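3. Farms, households and the yards where the work was done

3.1 How we came to the yards

When we began the study we had meant to ask only about prices. Our interest was in what small cattle keepers were paying for gates, hurdles and crushes, and whether the cost was keeping them from replacing gear that had plainly had its day. It was the keepers themselves who moved us away from that. Again and again, having told us politely what a gate costs, they would put the kettle on and start talking about the shape of their yard, who had laid it out, which corner the cows would never go round, and how a father or an aunt had meant to put it right and had never found the time. After a few weeks of this we gave in, and rewrote the interview guide so that the yard came first and the money came second.

We visited 90 holdings in all, every one of them keeping beef cattle, and none with more than 100 breeding cows. Between them they kept 3,121 head of all ages at the time of our visits. The largest ran to 300 acres, though a good part of that was rough hill grazing, and its owner was quick to tell us that we shouldn't be too impressed by the figure. The visits were made by two of us together wherever we could manage it, one to talk and one to walk round with a tape and a notebook, and we tried hard to go on a day when cattle were being handled anyway (for a test, say, or for worming), so that no animal was brought in for our sake alone.

3.2 What a handling yard is made of

It may help to say what we mean by a yard, as the word is used rather loosely and our keepers used it in at least three ways. For this paper, it means the whole run of pens, races and gates through which cattle pass when they are gathered, sorted, treated or loaded. On a newer holding this may all have been bought in one go from one maker. That was rare among the people we met. Far more often the yard had grown up over thirty or forty years, with an old stone pen at one end, a run of railway sleepers somewhere in the middle, and a bought crush at the far end, sometimes bolted down and sometimes held in place by a tractor parked against it.

We found it useful to record three joins in each yard: from field to gathering pen, from gathering pen to race, and from race to crush. Nearly all the trouble that keepers described to us happened at one of these, and most of it at the second. Cattle will go quite happily into a pen that they have used before. Asking them to leave it in single file, through a gap they can't see beyond, is another matter, and a good many of our interviews turned at this point to stories of an afternoon lost, a broken rail or a bruised hip.

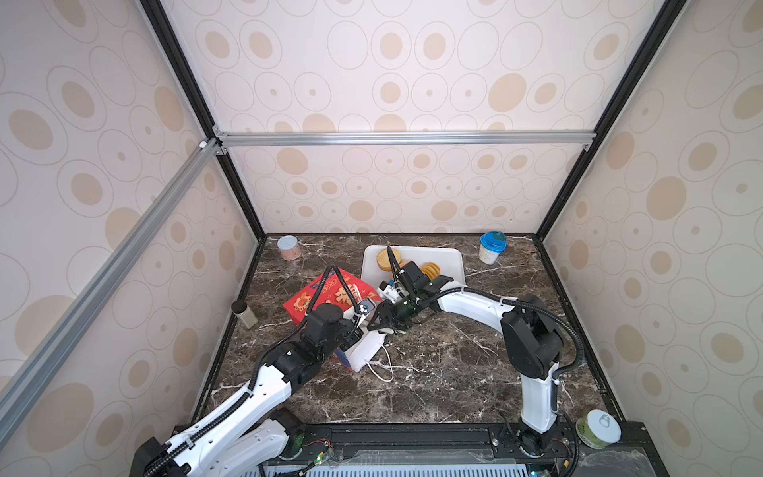 Figure 1

The second join is also where family habit showed most strongly. Several keepers could tell us that the funnel into the race was on the wrong side, with the cattle walking away from the field they had come from when they would much sooner turn back towards it. They knew this, their parents had known it, and still the race stayed where it was, because the concrete had been laid there and concrete is dear. What they had done was to learn the yard, much as one learns the stairs in an old house. One family always put a certain quiet cow in first. Another hung a sack over a gap in the boards, and the sack had been renewed so many times that the present owner spoke of it as "the sack", as if there had only ever been one.

We don't wish to make this sound more charming than it was. Learning a yard takes years, and it leaves the work resting on the few people who have done the learning. On the holdings where a son, daughter or neighbour had lately taken over, we heard much more about worry, and quite a bit more about injury. Our colleague Rafsan Bhattacharjee, who led the interviews with newer keepers, noted that they tended to blame themselves for delays which the older generation had long ago put down to the yard.

3.3 Bought gear and home-made gear

The bought gear came mainly from two makers. Tristell hurdles turned up all over the district, very often second-hand, and were liked for being light enough for one person to carry. The Wickramasinghe crush, which is made by a family firm that began by mending trailers, was spoken of with real fondness, though its price put it out of reach for many and its owners tended to share it with the farm next door. We came across one Wickramasinghe crush that served four holdings, and had its own small trailer and a page of rules in a plastic sleeve tied to the side. The rules dealt almost wholly with cleaning, and in what order people could have it during testing.

Home-made gear is harder to write about fairly. Some of it was very good indeed. We saw a sliding gate, built by a retired fitter from scrap tube, that closed more quietly than any bought gate in the study, and quietness matters a great deal when there is a nervous heifer on the other side. Other pieces worried us, and where we were worried we said so at the time, as we had promised to do when we asked for leave to visit. The commonest faults were gates that could be lifted off their hinges from below, and races built for smaller breeds than the ones now being kept. This last point came up so often that we came to ask about it as a matter of course. A race that fitted the cattle of forty years ago may pinch a modern cross-bred cow badly at the hips, and she will remember it.

There was also a middle sort, which we hadn't expected, where a bought item had been altered so much at home that its maker would hardly have known it. Keepers had cut down Tristell hurdles to fit a sloping floor, welded on extra rails for calves, or moved a latch to the other side for a left-handed user. We have counted these as bought gear in what follows, but we aren't wholly easy about that, and a later study might do well to treat them as a group of their own.

3.4 Who advised whom

We asked each keeper where they had last gone for advice about their yard. We had supposed that the makers would come high in the answers, and then perhaps the vet. In fact it was nearly always another farmer, and usually one who had seen the yard in use. The vets came second, and they were valued for a slightly odd reason, namely that they stood in everyone's yard sooner or later and could carry ideas from one to the next. One vet had sketched the same curved race on the backs of so many envelopes that we were shown his drawing on several farms, each time as something of a find.

Paid advice was little used. Two schemes were running in the district during our work. The first, Itent, offered a half-day visit and a drawn plan. Those who had taken it up spoke well of the person who came and less well of the plan, which often began with moving the very stretch of concrete that they couldn't afford to move. The second, Fuveo, lent out sets of portable hurdles so that a keeper could try a new layout for a season before spending anything on it. We think this was the better idea for holdings of this kind, and we will come back to it in section 5, but we should say plainly that only a few of our keepers had used it and that those few had mostly been pushed towards it by a friend.

3.5 Limits of the visits

A few cautions are due before we turn to the costs. We met people who were willing to be met, and a keeper who is ashamed of a yard may well not invite two strangers to measure it. Our visits also fell mainly in October, when calves are being weaned and sold and when tempers, human and bovine, are perhaps not at their best. A visit in spring might have given us milder stories. We did go back to a small number of holdings later on, chiefly to check measurements, and the accounts we were given then were much the same in substance, if rather shorter.

Finally, we relied on memory for anything that happened before our own visits, and hardly any of the keepers had written down when a pen was built or a gate replaced. Where two members of a family gave different dates, we have used the later one in the tables that follow, and marked it with a dagger.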